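Caron G2 Hand-Held Gripper Pair
Kit page, revision 2

The Caron G2 is a pair of hand-held parallel grippers for bench tasks that need two hands. It is sold as a kit for assembly at home or in a shared workshop. The operator holds one unit in each hand and works the jaws directly. Each unit runs by cable to a Lokmont interface board, which logs jaw position and passes the camera signal to the host computer.

Kits ship from Arnby. The kit is supplied without a host computer, power supply or stands.

Supplied in the kit
Gripper bodies, left and right
Finger arms and mounting blocks, two sets
Foam pads, self-adhesive, one spare set
Signal cables, 300 cm
Lokmont interface board
Fastener bag and hex keys
Printed build guide

Required, not supplied
Host computer with two free USB ports
12 V bench supply
Medium-strength threadlocker
Isopropyl alcohol and lint-free cloth

Specifications
Jaw opening, maximum: 50 mm
Pad material: closed-cell foam on moulded plastic block
Block fixing: two screws per block
Logging rate: 50 Hz
Operating temperature: 5 to 40 °C
Replacement parts: all listed separately under Caron spares

Assembly notes
Press each pad onto its block before the block goes on the arm. Clean the block face with isopropyl alcohol first and let it dry. Apply the pad from the pointed end and work back toward the square end. Adhesive reaches working strength overnight. Do not trim the pad flush with a blade once it is mounted; a ragged lower edge does not affect grip, but a cut into the block does.

Fit the blocks with both screws finger tight, close the jaws on a flat steel rule, then tighten the tip screw first. The pads should meet squarely over their full height. If they touch only at the tips, loosen both screws and repeat.

Route each cable off the back of its unit and leave a free loop between hand and table. A cable pulled tight will twist the wrist and shows up in the log as drift. Tape or tie it at the table edge only, never on the gripper body.

Bench setup
A plain white board over the tabletop gives the wrist camera an even background and makes it easy to see when a pad is shedding. Matte finishes work better than gloss. Small clear plastic items, such as hinged compartment boxes, are a useful early test of pad grip and camera exposure.

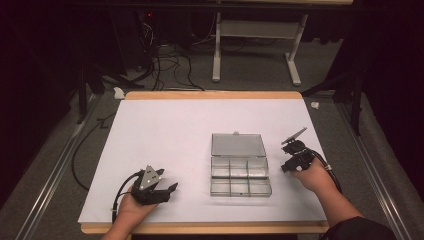
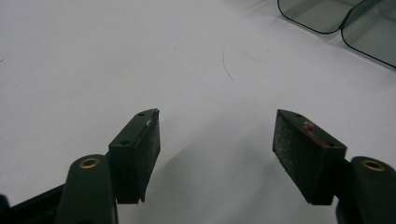 Calibration
Run the calibration routine after assembly, after any change of pads, and after the blocks have been removed for any reason. The routine asks for jaws fully open, jaws fully closed, and jaws closed on the supplied gauge. Values are stored on the interface board, so the pair can be moved between computers without repeating it. Keep left and right units on their labelled ports. Swapping them does no damage but the logged channels will be reversed.

If the fully closed reading changes by more than 2 mm between sessions, check the pads for compression before adjusting anything else.

Pads and wear
Pads are a consumable. Wear starts at the tips, where the foam meets the work first. Light scuffing is cosmetic. Replace the pad when the block shows through or when the foam no longer springs back after a minute. Replace in pairs, as a new pad opposite an old one will throw the closing point off centre.

Marker, paint and grease can be wiped off the block with alcohol. Do not soak the foam. Acetone will dissolve the adhesive and craze the plastic.

Compatibility
The G2 blocks fit G1 arms with the adaptor plate (spares item 47). G1 blocks do not fit G2 arms. The Trurnton wrist mount is supported on both units from board firmware 2 onward. Earlier boards need to be reflashed using the utility on the downloads page.

Known issues
On some boards the right channel reports zero for the first second after power-up. Wait for the status light to go steady before starting a log.
Cables coiled tightly in storage hold their set and should be laid out flat before use.

Ordering
The G2 is sold as a pair only. Single bodies are available as spares to existing owners on request. Allow extra time for orders to rural and northern addresses.

Page last updated December 25, 2021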